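The Moderator
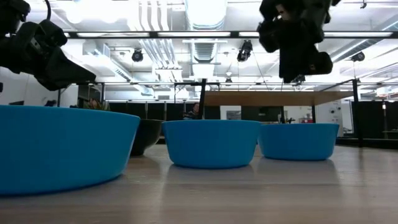
I got the job because I type fast and I don't cry easily, which were pretty much the only two questions in the interview. Plometti paid me by the hour to sit in my kitchen and decide who got to stay on the site.

Most of it was boring! People calling each other idiots over soccer, mostly. Then one Saturday in April the Poulain thing landed in my queue with 300 flags on it.

Poulain (first name unknown, chin enormous) made videos about how men had gone soft. He'd said something about women drivers, and something worse about wives, and half the internet wanted him gone by lunch. My supervisor, Tahmineh Rashti, called me at 5 in the morning.

"Just read it and tell me what the rules say," she said. "Leave out what you think of him."

What I thought of him was that my brother Abbas owned the hoodie.

So I watched. I watched almost 50 of those videos, eating cereal out of the box, and the rules said he was a jerk, and the rules also said jerks could stay. I typed that up, a little more politely, and hit send.

Then I called Abbas.

"You're banning him, aren't you?" he said. "I knew it. You people."

"I'm keeping him up."

Long silence. I could hear his TV going.

"Huh," he said. "Why? He's kind of awful."

"You bought the hoodie, Abbas!"

"It was on sale," he said, and then he asked if I was coming over for dinner, and whether I could bring rice, the long kind, because last time I got the wrong one.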